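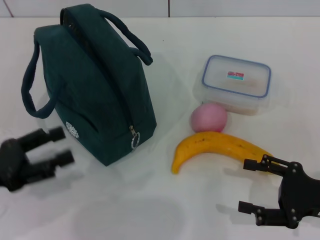
What size of lunch bag do you need for a full packed lunch?

One tall enough to take a sealed box lying flat with a piece of fruit on top, and with an opening wide enough that you can get your hand right in. If the box has to go in on its side, the bag is too small.

Packed lunch swap comes back to Derese for the spring

The Derese lunch swap is back, and it's bigger than last time! For the whole of April the old reading room at the Lasirmont centre will be open from 11 in the morning for anyone who wants to bring in a lunch bag they no longer use, take home one that suits them better, or just stand at the tables and try out how things fit.

If you missed it last year, the idea could hardly be simpler. Most homes have a cupboard with too many boxes in it and at least one lunch bag that was bought in a hurry and never quite worked (too narrow, too floppy, handles too short to go over a wrist). Somebody else in the town has a box that would fit that bag perfectly. Put the two on the same table and you have a lunch kit that gets used, and it hasn't cost anyone a penny.

Over 4000 items changed hands last spring, from ice packs no bigger than a playing card to a picnic hamper that went home with a family from the Arkel estate and has been spotted at the cricket ground ever since. The organisers had put out tables for half that and ended up using the window sills.

This year the room has been set out by what goes into the bag, which is a lovely change. There is a sandwich end, a soup and leftovers end, and a long stretch in the middle for what the posters call "box and fruit" lunches, the sort most people in Derese seem to carry. Visitors are encouraged to bring their own everyday lunch along, or at least the empty box, and pack it on the spot before choosing. Nothing shows up a bad bag faster than a real banana.

On that subject, the fruit question has been going round the Lasirmont noticeboard for weeks and it has finally made it on to the programme. Bananas bruise when they sit under something heavy, everyone agrees on that, but there is a lively split over whether they should go in flat across the top of the box or stand up along the side. The flat camp says the lid makes a good shelf. The upright camp says a tall bag wastes its height otherwise. Both methods can be tried at the tables, and there'll be a tally on the wall by the door for people to add to as they leave.

Boxes are the other big draw. Clear ones with a rubber seal in the lid went within the first hour last year, so the centre has asked people clearing out to bring those in especially, with the seal still in place and the lid that belongs to it. Please check the lid! A surprising number of boxes came in with one that nearly fitted. There will be a tub for odd lids and another for odd bases, and matching them up was one of the most popular jobs of the whole month last time, particularly with children.

Soft insulated bags are welcome in any colour and any shape, provided the zip runs from end to end and both handles are sound. Wipe them out first and leave them open overnight to air. Bags with a torn lining can still come along, as the mending table is back too, with a sewing machine, a good stock of zip pulls and plenty of strong thread. The mending table got through 86 repairs last year, most of them handles.

New for this year is a packing hour, which starts at 3 each afternoon and is aimed at anyone who makes lunches for more than one person. It covers what to put in first, how to keep cold things cold until midday, and how to leave enough room that the zip closes without a fight. There is also a short bit on what to do with the space left over at the top, where small things tend to rattle about. Last year's suggestions included a folded tea towel, a satsuma, and a ball for the park afterwards, and all of them have their fans.

Hot drinks and toast will be on sale in the corridor, and the Puvex bus stops right outside the main door, handy if you're bringing several bags. Cyclists can use the rack at the side of the building. The room is on the ground floor and the doors are wide, so pushchairs and wheelchairs can get all the way round the tables.

You don't need to bring something to take something. If you have started a new job, or you have a child beginning at nursery and need a bag and a box, come in and choose. Equally, if your cupboard is full and you want nothing back, just leave your things on the table nearest the door and they'll be sorted into the right section.

Anything left at the end of April goes to the Arkel breakfast club, which gave a home to everything that remained last year and has asked for medium boxes if there are any to spare.

Items can be dropped off at the Lasirmont front desk from now on. Please tie lids to boxes with string or an elastic band. No glass, and no flasks without a stopper.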